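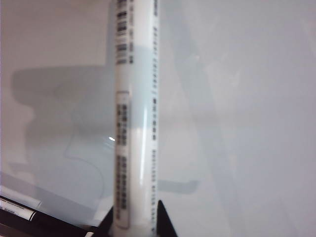
The grip fault is back, and I owe the list a correction, having told everyone in my last message that it was fixed. What we have is a gripper that reports a good hold, lifts, and then somewhere on the way over decides it never had anything and opens. The controller is completely sincere about this. Both fingers can be on the tube, one on each side and down at the lower end, just as in the shot at the top from the wrist camera, and the status word will go from HELD to EMPTY without passing through anything that might make a person suspicious. Then the fingers open, because that is what fingers do when they are told they are holding nothing.

Abdul-Rahman Fiadzo wrote on Sunday, September 16, 2018:

> I read your note on the Flutska cell with interest and some
> envy, as ours has never been fixed even once. Before you close
> it out, can you say what you changed? You wrote "adjusted the
> threshold" and I would like to know which one, in which
> direction, and whether anyone wrote down the old value.
>
> Also, how many cycles did you run before calling it good? We
> had the same symptom on the Idine controller and it would behave
> for a whole afternoon and then drop two in a row. If you ran
> fewer than a thousand I would not put the guard panel back to
> normal yet. What does it do with the arm when it loses the part?
> Ours kept going to the place position and politely set down
> nothing, which was funny until someone reached in to pick up
> the thing on the floor.
>
> Last one. Are you using the width reading or the motor current
> to decide whether there is a part?

Abdul-Rahman, taking these in the order that embarrasses me least.

> Are you using the width reading or the motor current

Both, which I used to say with pride. The width has to be inside a window and the current has to be over a floor, and if either one goes out for 40 milliseconds the part is declared lost. The width has never been wrong in any log I've looked at. The current sags when the wrist turns. It sags more on a smooth, shiny tube than it does on the dull test bar we did all our tuning with, and you may now draw your own conclusions about our tuning. I don't know why the surface should matter to the current. My best guess is that the fingers creep a little and the motor relaxes into it, but the width reading says they don't, so that is a guess arguing with a measurement.

> can you say what you changed?

I lowered the current floor from 214 to 200. Those are raw counts and not milliamps, and no, I don't have the conversion, and the manual has two that disagree. The old value was written down, on the whiteboard, with no units and a smiley face next to it. I have since put both values in the config file with a comment. The smiley face did not make the transition.

> how many cycles did you run

1,912, over two days. Zero drops. I thought that was a very respectable number and I may have used the word "conclusively." What I left out is that every one of those cycles was on the dull bar, because it doesn't mind being dropped and I was running unattended with the guard closed. The first session with real tubes gave me a false EMPTY before lunch and two more after it. So your advice about a thousand cycles was met in full and did me no good at all.

> What does it do with the arm when it loses the part?

Same as yours did. It finishes the move and sets down nothing with great care. I had not considered this a safety matter until I read your message, and then I went and stood by the cell for a while and considered it one. When the tube lands inside the guard, the natural thing is to open the panel and get it. The panel switch stops the arm, fine. But on our cell the sequence resumes when the panel closes, with no button press, and it resumes in the middle of a cycle it believes is going well. I closed the panel to see, with everybody well back, and it went straight off to the place position at full speed. I did not enjoy that.

No one has been hurt and no one has been close to it, as far as I know. I would still like anybody on this list who runs the Tundine sequence package to check their restart setting tonight and not next week. Ours was on "auto." I don't believe any of us chose it. The Ametepe cell was built from a copy of our files, so whoever looks after that one now, please look first.

What I've done so far:

The restart is set to manual on our cell. Closing the panel does nothing until you press reset from outside, and I tested it five times with the arm in different parts of the cycle. It stayed put each time.

A lost part now stops the arm where it is and holds the fingers in whatever position they're in. They don't open. If the controller is wrong about having lost the tube, which lately is its hobby, then the tube stays in the fingers and we have an annoying stop and nothing on the floor. If it's right, we have an annoying stop and something on the floor, but at least nothing is moving.

Speed is down to a quarter for anything that isn't the bar.

What I have not done is fix the fault. The floor is back at 214, as lowering it only made the false reading rarer and therefore harder to catch. I'm tempted to let the width alone decide, but a jammed finger would give a perfectly good width forever, so I'd be trading a controller that thinks it's holding nothing for one that thinks it's holding everything. If someone has a way of ignoring the current only while the wrist is turning, without ignoring it at the one moment a tube is most likely to slip, I'd be glad to see it. Logs are in the usual folder, real tubes and bar in separate files this time. The timestamps on the second file are off by an hour and I know about it.

Abdul-Rahman, one question back to you. When yours dropped two in a row, was the second one also during a wrist turn, or did it go on the straight lift? I have one in the log that went on the straight lift and it doesn't fit anything I've written here.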